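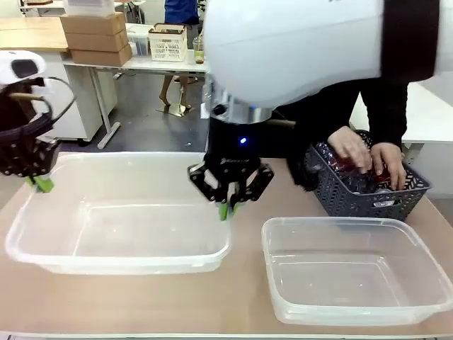 3주차 강의의 주제는 포장재 소재에 따른 내용물 식별성과 보관 안정성의 관계이다. 식별성은 용기를 개봉하지 않고 내용물의 종류와 잔량을 판별할 수 있는 정도로 정의한다. 불투명 용기는 차광성이 높으나 라벨에 대한 의존도가 크다. 베이지색 상판 위에 놓인 직사각형 투명 플라스틱 용기와 같은 형태는 측면 관찰이 가능하므로 식별성 등급이 높게 산정된다. 다만 광분해 민감 품목에는 적용하지 않는다.

3.1 용기 형상
직사각형 용기는 원통형에 비해 선반 적재 시 빈 공간이 적다. 모서리부는 응력이 집중되므로 내측 곡률을 확인한다.

3.2 사례: Jostasbridge 보관동
8월 조사에서 용기 147개를 대상으로 라벨 훼손 여부를 기록하였다. 훼손이 확인된 용기는 13개이며, 모두 불투명 용기였다. 조사 양식은 Trokari 분류표를 따른다. 표본이 단일 보관동에 한정되어 있어 다른 시설로 일반화할 수 없다.

3.3 판별 시간 측정
관찰자와 용기 사이의 거리는 90 cm로 고정한다. 조명 조건은 전 회차에 걸쳐 동일하게 유지하고, 용기당 약 15초 이내에 판별하지 못한 경우 미식별로 처리한다. 미식별 항목은 평균 계산에서 제외하되 별도 열에 표기한다.

과제: 3.2의 자료를 소재별로 재분류하고, 차광성과 식별성이 상충하는 품목을 두 가지 제시할 것. 분량은 A4 1쪽, 제출은 다음 강의 시작 전까지.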